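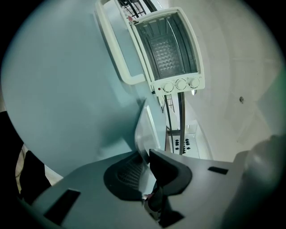 VOLLWOOD, 23rd September - Cocco, the small-batch granola and snack maker, is opening its first shared kitchen for home bakers who want to sell what they make. The site is on the ground floor of the old Nirum shoe warehouse, by the rail bridge. Doors open Monday. Bookings are open now and the first week is nearly gone already.

It started with the test bench. Cocco still tries out every recipe on kit people have at home before it goes anywhere near a big oven, and that habit is coming along to the new place. So members get the full-size deck ovens, but also a row of countertop models, the plain white sort with a glass door and three round knobs along the front. If a cookie only works in a commercial oven, better to find out early.

"I sold my first bags off a folding table," said Ekene Effiong, founder of Cocco. "The baking was fine. What nearly finished me was the paperwork, and finding a kitchen that would rent to me for less than a full day. I rang every church hall in town. One said yes and then their boiler went."

The kitchen covers 2871 square feet. There are 5 baking stations, a cold room, a dry store with locking cages, and a packing area with label printers. Stations rent by the hour, no minimum, no joining fee until January. Off-peak rate is 40 dollars an hour, cleaning supplies included. Flour and sugar can be bought at cost from Cocco's own stock. Nuts are kept and handled in a seperate room with its own door and sink.

Demand has been high. 154 people put their names on the waiting list over the summer, most of them baking at home in the evenings and selling to friends or at the Saturday market. Cakes mainly. Also flatbreads, dog biscuits, hot sauce, one person doing nothing but marshmallows.

Danica Gashi is kitchen manager. She ran the pastry section at the Astarau Hotel before joining Cocco in the spring, and will be on site every weekday morning for inductions. An induction takes an hour and covers the ovens, the cold room log, allergens, waste and locking up. Everyone does one, including people with years in restaurants.

"Bring your recipe and bring a batch you're not happy with," said Gashi. "The bad batch tells me more. Usually it's the oven running hot, or the tray's too dark, or they've doubled everything and left the time the same. We can sort most of that in a morning."

Members will also get help with labels, shelf life testing and pricing. Pricing talks are Tuesday evenings, free, open to non members if theres room. A shelf by the front door will carry members' products for sale to the public, with the maker setting the price and Cocco taking a small cut to cover the till.

Parking is tight. Four spaces at the back, loading only, please do not block the tire shop. The bus stops across the road. Step-free entrance is on the bridge side.

Opening hours are 5 a.m. to 10 p.m. Monday to Saturday. Closed Sundays for deep cleaning. Evening slots go on sale two weeks ahead, early mornings four weeks ahead. Cancel with a day's notice and the booking moves to another slot at no charge.

Press are welcome on opening morning from 9. Effiong and Gashi both available for interview, Gashi before 11 only as she has inductions. Coffee and a lot of test cookies. Flat shoes please, the floor is new, and hair tied back if you're going past the packing area.

About Cocco
Cocco makes granola, oat bars and seeded crackers in Vollwood and sells through independent grocers and its own stall at the Saturday market.

Press contact
Ekene Effiong, Cocco, Nirum Warehouse, Vollwood. Call the shop line and ask for the press desk. Logo files and floor plan on request.

ENDS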